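Gripper faults out on soft items but never on hard ones - what am I missing?

Posted by Sharada Hegde, 25 October 2024
Limcombe Makers Help > Robots and Automation > Faults

Hi all! First time posting on this board, though I've been lurking since May and have learnt heaps. We've got an arm picking mixed items out of a wire basket and sorting them into boxes, and I am having the best time with it, except for one fault that's driving me up the wall.

Hard things are no drama. The baseball, the wooden block, the little purple plastic block, all good, run after run. But when it goes for one of the spiky puffer balls or the knit cloth, the fingers close, keep closing, and then the whole thing stops with a grip error. Arm holds position, fingers stay shut, and I have to clear the fault by hand before it'll move again. The log has 1,613 picks in it and 22 of them ended this way, every single one on something squashy.

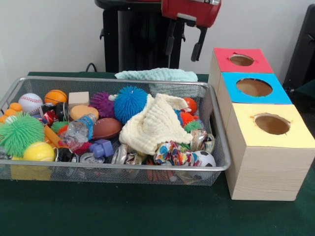 The worst one was yesterday. It faulted with a corner of the cloth pinched, I cleared the error from the laptop, and the arm went straight up to its travel height with the cloth snagged on the mesh. The basket came with it! It tipped, balls went everywhere, and my hand was closer than I'd like to admit. No one hurt, but I've stopped running it until I understand what's going on.

Things I've tried: slower closing speed (same fault, just later), a fresh calibration of the fingers, and swapping the cable. Grip force is set to 4 on the controller's scale and I haven't touched it. Is this a dying motor, or have I set something up wrong?

Yavuz Karaca
Sounds like the motor. Mine did something similar and a new one fixed it. They're not that dear.

Haruna Honda
I'd hold off on buying a motor! If it were on the way out you'd expect the odd fault on the baseball too, and you've got none. My money is on how the gripper decides it has hold of something.

A lot of controllers look for the fingers to stop moving within a set time. A hard ball stops them dead, so that's a clean grip. A puffer ball just keeps giving, the fingers creep along, the timer runs out and you get the error. Your slow-speed test fits that nicely - slower close, later fault. Cloth is worse again, as there's hardly anything between the fingers and they go nearly all the way shut.

See if your settings have a "grip reached" width or a current threshold you can use in place of the timer. I'd make one profile for hard items and one for soft, and for the soft one accept the grip as soon as the current rises a little above free running. Write down the old values before you change anything. I didn't, and lost a whole evening.

If you can plot the motor current, do it. Close on nothing, then on the baseball, then on the big puffer ball, and lay the three over each other. It's such a satisfying graph and you'll see the problem in a second.

Gervásio Rangel
Agree with Haruna on the fault itself, but please sort out the recovery first, that's the bit that could hurt someone. Clearing an error shouldn't start a move. Have a look for a "resume on clear" option or its equivalent in your script and turn it off. After a grip fault I'd want it to wait for a separate start command, open the fingers, and only then lift, slowly, with a low force limit so it stops if something is caught.

Clamp the basket to the table too. And hands stay out until the arm's drive power is off - a paused program doesn't count. If you haven't got an emergency stop within reach of where you stand, fit one before the next run.

Sharada Hegde
Oh brilliant, thank you both! Found the resume setting and it was on by default, so that's off now. Basket gets clamped tonight, and I'll do the current plots before I go anywhere near the profiles. Sorry Yavuz, the motor gets a reprieve for now.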